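Pre-purchase inspection checklist, bench cell 2
Site: Okidley workshop
Date: Jun 20, 2018
For: November equipment budget, arm + gripper + guarding

1. Desk solid, no rocking - OK
2. Desk surface clean - OK
3. Power within reach of bench - OK, but only one outlet. Need second before Telton quote is any good. Add electrician.
4. Partition panels fixed - PARTLY. Gap at the seam, light coming through. Get it closed up before we pay for vision gear.
5. Clearance behind bench - FAIL. 70 cm measured, Goel spec wants more. Ask if they'll accept a side mount.
6. E-stop location agreed - NO. Still arguing.

Work surface and test parts, see below. Whiteboard is fine for trials, don't budget for a proper fixture plate yet.

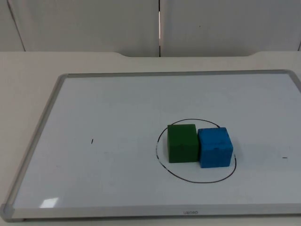 Parberg, equipment planning and site safety

7. Target circle readable - REDO. Left side rubbed, line broken up. Redraw in black.
8. Reference marks - OK, tick on the left, dash on the right. Both tiny. Make them biger.
9. Test cubes - OK. Green and blue, foam. Fine for a soft grip trial, useless for payload. Order 13 weighted blocks, $342 the lot.
10. Glare on board - MINOR. Small patch near the corner, well away from the circle. Matte sheet if the camera complains.
11. Board clamped down - not checked. Do at next visit. Clamps and non-slip mat, allow $200.

Comments
Don't sign the Telton order till 3 and 5 are sorted. Guarding quote came in over the line we gave it, ask for the cheaper mesh in the same colour. Training not in either quote, chase both. Spare gripper pads, same, need a price before teh November round closes.

Status: HOLD, re-inspect after items 3, 4, 5, 6, 7, 11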